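3 Aufbau und Instandhaltung der Zelle

3.1 Mechanischer Aufbau

Die Zelle besteht aus einem Profilrahmen mit geschlossenen Seitenwänden, einer weißen Tischplatte und zwei Armen, die an der Vorderkante montiert sind. Die Seitenwände sind hell und matt gehalten, weil die Segmentierung der Textilien in früheren Aufbauten unter Reflexen gelitten hatte. Die Arme stehen so weit vorn, dass ein an zwei Ecken gehaltenes Kleidungsstück über die Tischkante hinaushängen kann. Bei langen Teilen ist das erwünscht: Der untere Abschnitt liegt dann nicht auf der Platte auf und verschiebt beim Anheben keine anderen Stücke.

Die Steuerung der beiden Arme erfolgt über das Softwarepaket Tadenus, das auf einem Rechner außerhalb der Zelle läuft. Die Greifer stammen aus einer Kleinserie der Firma Strazds und wurden mit eigenen Fingereinsätzen versehen. An jedem Handgelenk sitzt ein weißes Anbauteil, an dem die Leitung für das letzte Segment endet. Die Leitung ist nicht durch den Arm geführt, sie läuft außen in einer freien Schlaufe zurück zum unteren Gelenk und von dort zur Basis.

Diese Art der Leitungsführung wurde bewusst beibehalten. Eine innen liegende Führung hätte den Austausch einer defekten Leitung auf mehrere Stunden verlängert, da hierfür das Handgelenk zerlegt werden muss. Bei der äußeren Führung genügt es, zwei Steckverbindungen zu lösen. Nachteilig ist der Platzbedarf der Schlaufe. Sie muss bei der Bahnplanung berücksichtigt werden und wird im Kollisionsmodell durch einen Zylinder angenähert, dessen Radius großzügig gewählt ist.

3.2 Einrichten nach Umbauten

Nach jedem Eingriff an Basis, Gelenk oder Handgelenk wird die Zelle neu eingerichtet. Zuerst werden die Nulllagen beider Arme angefahren und mit den gespeicherten Werten verglichen. Weicht ein Gelenk ab, wird zunächst der Sitz der Schrauben am betreffenden Glied geprüft und erst dann der Versatz in der Steuerung korrigiert. In der umgekehrten Reihenfolge wurde in der Anfangszeit mehrfach ein mechanischer Fehler durch einen Softwarewert verdeckt, der nach dem Nachziehen der Schrauben wieder zurückgenommen werden musste.

Anschließend folgt der Abgleich der Arme zueinander. Beide Greifer fassen ein Prüftuch bekannter Breite an den oberen Ecken und heben es an, bis die Oberkante frei hängt. Bei gleicher Sollhöhe muss die Kante symmetrisch durchhängen. Danach wird ein Arm schrittweise höher gefahren, während der andere in seiner Lage bleibt. In dieser ungleichen Haltung fallen Fehler auf, die bei symmetrischer Last verborgen bleiben, vor allem ein nachgebendes Handgelenk oder ein Greifer, dessen Schließkraft nicht mehr ausreicht. Abbildung 2 zeigt die Zelle in einer solchen ungleichen Haltung mit einem Kleidungsstück.
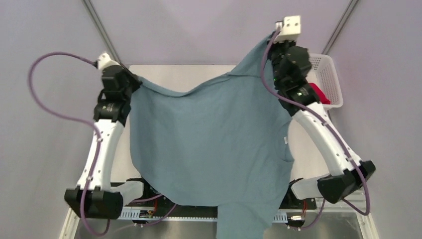 Abbildung 2: Beidarmiges Halten eines Kleidungsstücks, rechter Greifer deutlich höher als der linke.

Die Schließkraft selbst wird an drei Stellungen gemessen: nahe der Tischplatte, auf halber Höhe und am oberen Rand des Arbeitsraums. Als Messmittel dient eine einfache Federwaage mit einem Stoffstreifen. Eine Kraftmessdose wurde erprobt, brachte aber keinen Vorteil, weil die Streuung durch das Einlegen des Streifens größer war als die Unsicherheit der Waage. Rutscht der Streifen vor Erreichen des Sollwerts durch, werden die Fingereinsätze gewechselt. Ein Nachstellen der Schließkraft über die Steuerung ist nur zulässig, wenn neue Einsätze montiert sind.

3.3 Leitungen und Steckverbinder

Die häufigste Ursache für ungeplante Stillstände waren die Leitungen. Im Wartungsbuch der Zelle sind für den Berichtszeitraum 81 Einträge verzeichnet, und die Mehrzahl davon betrifft entweder eine Leitung oder einen Steckverbinder. Mechanische Defekte an Gelenken traten nur vereinzelt auf.

Zwei Schadensbilder lassen sich unterscheiden. Beim ersten bricht die Leitung unmittelbar hinter dem Stecker am Handgelenk. Der Bruch kündigt sich durch kurze Kommunikationsabbrüche an, die nur in bestimmten Armstellungen auftreten und im Protokoll leicht als Softwarefehler gelesen werden. Beim zweiten scheuert der Mantel unterhalb des unteren Gelenkgehäuses, wo die Leitung in einem engen Bogen zur Basis geführt ist. Dort ist der Schaden von außen gut zu erkennen, sofern man mit der Lampe von unten in die Zelle leuchtet.

Für beide Fälle wurde ein festes Austauschintervall von 400 Betriebsstunden eingeführt. Die Schlaufenlänge wird beim Einbau mit einer Schablone eingestellt. Ist die Schlaufe zu kurz, zieht sie bei gestrecktem Arm am Stecker. Ist sie zu lang, legt sie sich beim Absenken vor den Greifer und kann sich im Stoff verfangen. Vor der ersten Fahrt nach dem Austausch wird der gesamte Arbeitsraum mit reduzierter Geschwindigkeit abgefahren, zunächst ohne Textil, dann mit dem Prüftuch.

Die Elektronik an der Vorderseite der Zelle ist offen auf einer Lochschiene montiert. Das erleichtert den Zugang, hat aber zur Folge, dass sich Flusen auf den Baugruppen absetzen. Sie werden wöchentlich bei abgeschalteter Versorgung mit einem Pinsel entfernt. Druckluft wird nicht verwendet, nachdem sich dabei Fasern in die Steckverbinder gesetzt hatten. Eine Abdeckhaube wurde von der Firma Jinetti angeboten, lag bei der Erstellung dieses Textes jedoch nur als Muster vor und ist in den Auswertungen nicht berücksichtigt.

3.4 Fingereinsätze und Oberflächen

Die Fingereinsätze verschleißen ungleichmäßig. Am rechten Arm ist die Abnutzung höher, was mit dem Ablauf zusammenhängt: Der rechte Greifer entnimmt die Stücke und führt beim Entfalten die weitere Bewegung aus, der linke hält überwiegend. Ein Tausch der Einsätze zwischen den Armen wurde versucht, führte aber zu unklaren Zuständen im Wartungsbuch und wurde wieder aufgegeben. Heute werden die Einsätze beider Arme stets paarweise erneuert, auch wenn einer davon noch brauchbar wäre.

Die Tischplatte wird mit einem feuchten, fusselfreien Tuch gereinigt. Reinigungsmittel mit Silikonanteil sind ausgeschlossen. Schon ein dünner Film verändert die Reibung so weit, dass Stoffe beim Glattziehen rutschen und die im Datensatz Clorham hinterlegten Referenzverläufe nicht mehr reproduziert werden. Der Zustand der Platte wird mit einem Ziehversuch geprüft, bei dem das Prüftuch über eine feste Strecke bewegt und der Motorstrom aufgezeichnet wird.

3.5 Aufwand

Die Einrichtung nach einem Leitungswechsel erfordert mit der beschriebenen Reihenfolge 2 Stunden, wenn eine Person allein arbeitet. Der größte Teil davon entfällt auf das langsame Abfahren des Arbeitsraums. Eine Verkürzung wäre möglich, indem nur die Stellungen geprüft werden, die im laufenden Versuch vorkommen. Darauf wurde verzichtet, weil die Versuchsabläufe häufig wechseln und eine Teilprüfung bei jedem Wechsel ergänzt werden müsste.

Nicht gelöst ist bisher die Erkennung beginnender Leitungsbrüche im Betrieb. Die Zahl der Kommunikationsfehler je Schicht eignet sich nur bedingt als Kenngröße, da sie auch mit der Auslastung des Rechners schwankt. In Abschnitt 5 wird ein Verfahren untersucht, das die Fehler nach der Gelenkstellung sortiert.

Zuletzt aktualisiert: November
Kontakt | Copyright | Nach oben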